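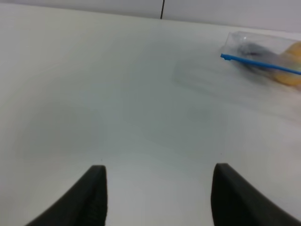
Llevo desde mayo haciendo pan en casa y por fin me ha salido una hogaza de las que dan ganas de llamar a alguien. Con su corteza que cruje al sacarla, sus agujeros desiguales y ese olor que se queda en el pasillo hasta la noche. ¡Qué alegría más tonta y más grande!

El primer intento fue un ladrillo. El segundo también, pero con semillas. Yo seguía una receta que decía "amasar hasta que esté lista", y claro, yo no tenía ni idea de cómo es una masa lista. Me pasaba veinte minutos dándole golpes y luego la metía al horno con mucha fe y muy poca fermentación.

Lo que me cambió la cosa fue apuntarme al curso de Nanley, dos tardes con Jayanthi Acharya. Éramos un grupo de 12, casi todos con el mismo problema (prisa), y lo primero que hizo Jayanthi fue pasarnos un cuenco con masa para que la tocáramos sin hacer nada más. Estirar un poquito, mirar, dejarla. Al rato, otra vez. Y se notaba muchísimo: al principio se rompía enseguida y al cabo de tres pliegues se estiraba como una telilla. Yo eso lo había leído cien veces y no lo había entendido hasta tenerlo en los dedos.

La masa madre me la regaló ella en un tarro de mermelada. La he llamado Grurkgate, que es el ruido que hace al destaparla por la mañana (más o menos, hay que echarle imaginación). Come harina de centeno y agua, vive encima de la nevera y huele a yogur con un punto de manzana. Cuando me fui unos días la dejé en frío y al volver tardó un par de refrescos en animarse, pero aquí sigue, tan contenta.

Mi receta de ahora, por si alguien se anima:

500 g de harina panificable
350 g de agua
105 g de masa madre bien activa
10 g de sal

Mezclo la harina con el agua y la dejo media hora tapada. Luego añado la masa madre y la sal, que al principio parece que no se van a integrar jamás, y de pronto sí. Hago cuatro tandas de pliegues, una cada media hora, y después la dejo tranquila en la encimera hasta que crece bastante y tiembla al mover el cuenco. Le doy forma, la paso al banetón y a la nevera toda la noche: 12 horas me va de maravilla.

Por la mañana, horno a 250 con la olla dentro, un corte decidido con la cuchilla y adentro. Veinte minutos con tapa y otros veinticinco sin ella, bajando a 220. Y a esperar a que se enfríe, que es con diferencia la parte más difícil. La última la corté a los diez minutos y la miga estaba gomosa, así que me lo tengo merecido.

Con la harina he ido probando. La que más me gusta es una de trigo molida a la piedra que vende Jagadeesh Salian en su tienda, Nair. Absorbe más agua que la del supermercado y da un color tostado precioso. Jagadeesh me recomendó mezclarla con un poco de espelta y la semana pasada le hice caso. Salió más plana, pero de sabor, buenísima, con mantequilla no duró ni una tarde.

Me quedan pendientes los cortes bonitos, esos en forma de espiga, que a mí de momento me salen como si la hogaza se hubiera peleado con un gato. Y quiero probar un pan de nueces para el otoño. Si tenéis una receta de nueces que os funcione, dejádmela en los comentarios, por favor, que ya he comprado medio kilo.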